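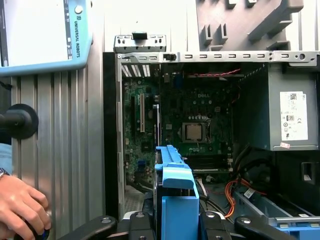
A Dell desktop with the side panel off, at the Wamside workshop.

Old office computers come to Wamside when the companies have finished with them. In November there were 44 on the shelves. Itzel Zepeda started the workshop in a former shoe shop, and she still opens the first machine of each delivery herself.

"I like to look before I touch," she says. "The cables tell you if somebody has been inside already."

Every part has its own way out. The processor goes in a small bag with a number, the power supply is tested for 40 minutes, and the motherboard waits for Da-eun Hyun, who cleans the sockets with a soft brush. She learned this work in her uncle's radio shop and she does not like to be hurried.

Machines that pass go to families in Ambrose, who pay what they can. The rest is kept for parts. One whole drawer holds only screws, and Hyun knows most of them by the sound they make.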